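Clamville Community Board > Yard & Stuff Sales > Sellers' Talk

Topic: marking out table spots at the Anddale swap – tape or chalk??

quiltnut_may
ok so I'm doing the layout for the Anddale swap this year. 140 sellers signed up, last year was a mess, people just plopped down wherever. Thinking blue tape. Tape a grid, give everybody a box, done. Fee stays 10 bucks.

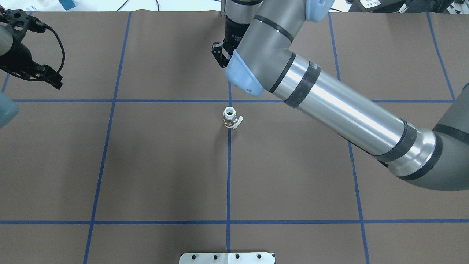

Anyway my question is how early can I tape. Hall opens Friday night but the floor gets walked on plenty before sellers show up. Does it hold overnight?

dropcloth_dan
Holds fine overnight. Left some down since May in my garage, now THAT is a pain to get up. Tape Friday, pull Sunday.

Haris Bukhari
Chalk. Tape for 140 spots is a lot of rolls and somebody pays for it. Chalk line, snap snap, 20 minutes. Mop after.

quiltnut_may
Chalk gets on everything tho. I sell quilts. No thank you

Haris Bukhari
then put your quilts on a table like everyone else

dropcloth_dan
lol. She's right though, we did chalk the year it was at the Ghorbani lot and my shoes were never the same. And it was gone by lunch. Two guys nearly came to blows over where the line used to be.

oldgreenvan
Size matters more than what you mark with. Boxes last year were way too small for a six foot table plus a chair plus a person. Also leave an aisle!! a stroller has to get thru. Tape the long lines first, all of them, then cross them. Doesn't have to be pretty. 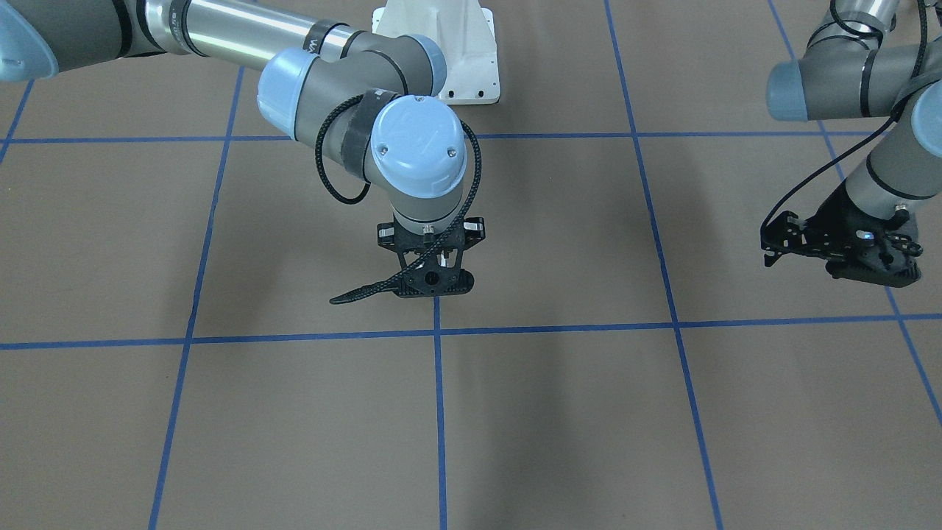

Blue tape on brown cardboard, big rectangles

quiltnut_may
Yes to aisles. I had 200 spots on paper before I put aisles in, now its more like what we signed up. What about numbers, write on the tape or on the floor?

oldgreenvan
On the tape. Black marker, at the front corner. Not in the middle, the table covers it up

Haris Bukhari
Still say chalk. But if you go tape get the Vusent stuff, the cheap one tears every time you pull it.

dropcloth_dan
Never had a problem with cheap. Just don't stretch it when you lay it, it creeps back and your line goes wavy. Press as you go – use your foot, save your knees.
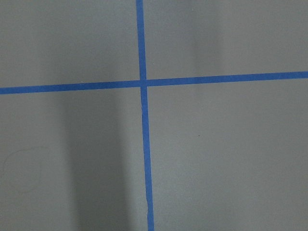
And do the corners last. Folks drag tables in and catch the ends, so run the tape a bit past where it crosses, dont stop right at the line.

quiltnut_may
Good tip thx. Going with tape. Sorry Haris

Haris Bukhari
fine. Put me by the door, I've got the heavy stuff again

quiltnut_may
Everybody wants the door. First paid first picked, you know teh rules

oldgreenvan
Has he paid

Haris Bukhari
bringing it Friday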